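Trundel Stories
December
By a member of the Jandeo writing group

Print this page | E-mail this page

The clinic at Jandeo had two rooms and one fridge. The nurse kept the key to the fridge on a string round her neck, under her uniform, and at night she hung it on the bedpost.

She had asked the office in Fikre for 1,000 injections. They sent 500, with a letter saying the rest would follow. The letter was addressed to the nurse before her, who had left in the dry season and taken the good kettle.

"They'll come on the next lorry," said the driver.

"You said that last time."

"Last time I was told it by somebody else."

She signed his sheet and carried the box in herself. Women were already sitting along the wall outside. Some had walked from Kuro, starting before it was light, and had told their husbands they were going to market. A few had bought onions on the way so that it would be true.
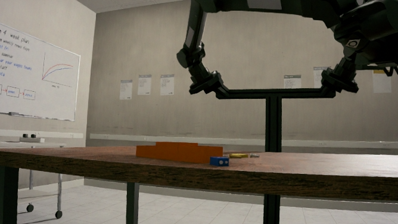

Orange and blue on the long table.

She saw them one at a time with the door shut. She asked the same questions and wrote the answers in the book. How many children, how old was the youngest, any headaches. The fourth woman was hardly more than a girl. She had no children and did not want any yet.

"The last nurse said I had to bring my mother-in-law," the girl said.

"Did you bring her?"

"No."

"Good. Roll up your sleeve."

The girl looked at the wall while it was done. Afterwards she asked whether it would show, and the nurse said it would not. She gave her a card with the date to come back. The girl read it twice, then handed it over and asked her to keep it in the drawer.

There were a lot of cards in the drawer by now. The nurse put a rubber band round them.

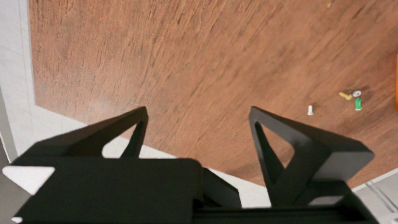
The tabletop, looking down past the gripper.

At 2 o'clock the telephone rang. It was the office in Fikre, wanting the figures for the quarter. The man said the target for the district was 2,000 and asked why Jandeo was behind.

"You sent me half a box," she said.

He said he would make a note of it. She could hear him typing. Then he asked her to spell her name, and she did, and he asked how long she had been in the post.

When she had put the phone down she went to the door. The bench was full again, and an old woman at the end was holding a place for somebody with her bag.

"Next," said the nurse.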